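发件人：Juniper Wojcik
收件人：桌游设计讨论列表
日期：2019年3月9日
主题：回复：[Mikwood] 第二版规则，风暴牌和"灯塔回合"

Mavis Kowalczyk 写道：

大家好，第二版规则我和 Demetrius 前后玩了四局，三局输在最后一轮。输倒没关系，合作游戏嘛，可是有两局我们在倒数第三轮就已经看出来赢不了了，后面二十分钟基本是在走过场。我觉得毛病出在风暴牌上：六张全洗进牌堆，运气差的时候前八张里能翻出四张，航线一断，信就堆在 Eltholm 港动不了。
另外灯塔回合我没看懂。规则第七条说"持灯塔者可让任意一名玩家立即行动"，那个玩家行动完之后，本轮还轮不轮到他？Demetrius 认为轮，我认为不轮，为这个我们吵到泡好的茶都凉了。
还有一件小事，"转信"和"换信"两个词太像，念规则的时候老念串。
Mavis

Mavis，太谢谢你了！四局啊，还把翻牌顺序都记下来了，我收到的时候高兴得在厨房里转圈。下面一条一条回，有点长，大家泡杯茶慢慢看。

先说灯塔。Demetrius 是对的，轮。被灯塔点到的玩家等于白得一次行动，轮到自己的时候照常再来。我写第七条的时候脑子里一直是这么想的，结果一个字都没写进去……你那种理解玩起来其实也成立，我昨晚照着试了一局，灯塔变成了调整顺序的工具，很清爽，就是太弱了，没有人愿意花两枚信号去换。所以第三版我会这样写："持灯塔者支付两枚信号，指定一名玩家立即行动一次。此次行动不占用该玩家本轮的行动。"够清楚吗？觉得啰嗦的请直接改了发回来，我对措辞一点都不护短。

顺便提一句连锁的情况：如果被点的玩家用这次行动拿走了灯塔，他能不能马上再点别人？目前的答案是能，只要付得起信号。Corinne 去年九月在第一版里靠这个连点了三个人，一口气把北线的信全送完了，满桌子人都在喊。我舍不得删。信号总共就那么几枚，点完之后后面两轮都得勒紧裤腰带，我觉得这个代价是公平的。

再说风暴，这个要说得多一点。

你说"前八张里能翻出四张"，我一开始还想反驳，心想哪有那么背。然后我老老实实写了个小程序，让四个脑子很简单的假玩家自己打，打了 2033 局。它们输了 1741 局！当然假玩家不会商量，也不会用灯塔，真人肯定比它们强得多，所以这个输率本身我没太当回事。让我坐直了的是另一个数：输掉的那些局里，有 400 局在第五轮以前就已经没有活路了，后面怎么走都一样。跟你说的"走过场"完全是一回事。一个合作游戏让人提前五轮知道结局，那是设计的问题，该改。

我想到的改法有两个，都已经在纸上试过，各有各的好。

甲案：把牌堆分成三叠，每叠洗进两张风暴，再叠起来。这样最早的风暴还是可能在第一张就来，可是前面绝不会挤成一团。玩过传染病类合作游戏的人对这招应该很熟，准备时间多出一分钟左右，洗牌的人会抱怨两句。好处是规则正文几乎不用动，只改"游戏准备"那一段。

乙案：风暴牌不进牌堆，放在旁边一字排开，正面朝上。每轮末尾看 Eltholm 港积了几封信，积到三封就触发最左边那一张。我个人超级喜欢这个！风暴变成了你自己拖出来的，大家会提前两轮开始紧张，开始说"这封先别往港里放，放我这儿"，话一下子多起来了。坏处是老手会精算，把港里永远卡在两封，风暴一张都不来，整局就平得像白开水。Anouk 第二局就发现了这个漏洞，笑得很得意。

补漏洞的办法我想过给每张风暴印一个不同的门槛，第一张是三，第二张是二，第三张又回到四，看得见但是忽高忽低，卡起来就没那么舒服。还没试。谁手上有空白卡，拿铅笔写个数字就能玩，求帮忙！

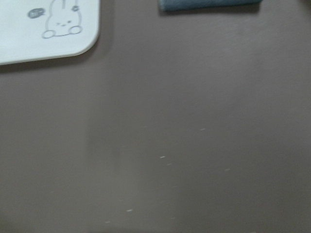
桌上画着兔子的白板。

词的问题我也完全同意，"转信"和"换信"我自己念都会咬舌头。改成"递信"（把信给同一港口的另一名玩家，免费）和"对调"（两人各出一封互换，花一枚信号），字形和读音都离得远一点。英文那边本来就没这个问题，所以一直没发现，中文规则还是要大声念出来才算写完。以后每一版定稿之前，我都会找一个没玩过的人从头念到尾，念错的地方一律改。

地图上也有改动，趁这次一起说了。原来 Rahimi 岛只有一条航线通到主岛，风暴一断就成了孤岛，写着 Rahimi 的信全部变成废纸。我给它加了一条往南的长航线，要走两步，但是不受风暴影响。加完以后岛上突然热闹了，有人会专门绕南边走，路上顺便把别人的信也捎了。我最喜欢这种时刻，一条线画上去，大家自己就长出新的玩法来。

不过南线太好用也不行。试玩里有一局，三个人全在南边排队，北边的信积灰。所以我加了一条限制：同一轮里只能有一名玩家在南线上。Demetrius 可能又要问了，"在南线上"算不算停在两头的港口？不算，只算走在中间那一格的。我先写在这里，免得又有一壶茶要凉。

关于人数。目前两人到四人都能玩，两人局偏容易，因为信息少，商量起来快。我考虑两人局里每人多发一封起手信，从三封变四封。五人局有人问过，我的意见是先不做，等一轮要等太久，而且灯塔点来点去，总有一个人整晚没被点到，怪可怜的。

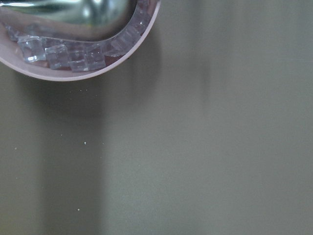
第一次教新手，要不要把风暴牌减少几张？
先用四张，三叠里只往后两叠各放两张，第一叠保持平静，让大家有时间弄明白怎么递信，第二局再用全六张。

接下来说说信件牌上的文字，这部分跟规则没关系，可是我写得特别开心，忍不住要讲。现在每封信背面都有一两句话，是寄信人写的，玩家送到了才可以翻过来读。比如给 Rahimi 岛灯塔看守的那封写着："羊生了，两只，一只像你。"上次玩到这封，全桌安静了一下然后爆笑，接着就有人开始编这家人的故事，下一封信还没送呢，故事已经编到第三代了。我原来只当它是装饰，现在觉得得好好写，起码要让同一个收信人的几封信能前后接上。

目前写好的有二十来封，还缺一批。欢迎大家投稿，要求很松：两句以内，不提真实地名，不催人也不吓人，最好带一点家长里短。语气越像随手写的越好。写得太漂亮的我反而会挑出来放一放，读起来像贺卡。Corinne 已经给了五封，其中有一封是讨还一把伞的，连讨三次，措辞一次比一次客气，我打算原样收进去，分成三张牌，散在牌堆里。

印刷方面，Wasik 给的报价我看过了，起印 400 套，卡纸比第一版厚一号。说实话我有点心动，但是规则没定就先别急着下单，第三版至少还得陌生人盲测几轮，就是把盒子放在桌上，我一句话都不许说的那种。第一次盲测我差点把自己的袖子咬烂，看着人家把灯塔当起始玩家标记用了一整局。可也正是那一局让我把配件说明提到了第一页。

盲测的时候请大家帮我留意这几件事，记个大概就行：
开局准备花了多久，卡在哪一步。
第一次翻规则书查的是什么。
有没有哪一轮，有人从头到尾没说话。
第一张风暴出现在第几轮，桌上的反应是什么。
输了以后想不想马上再来一局。

最后一条对我最重要，比胜率重要得多。Mavis 你信里没写，你们输了三局之后是自己想打第四局，还是为了帮我测才打的？照直说，我受得住！

第三版的文字稿我这两天整理好发到列表里，甲案乙案各附一页，可以只打印自己想试的那一页。地图改动不大，旧地图上拿蓝色笔从 Rahimi 往南画一条线，中间点一个点，就能用。旧的信件牌也都还能用，只有"转信"那两张要划掉重写。

Anouk，你说的那个计分变体（按剩余信号算等级）我还没来得及试，看着很对胃口，放在下一封里专门讲。

Juniper

另：附带问一句，"信号"这个配件大家平时拿什么代替？我用的是干蚕豆，手感好极了，就是容易滚到沙发底下去。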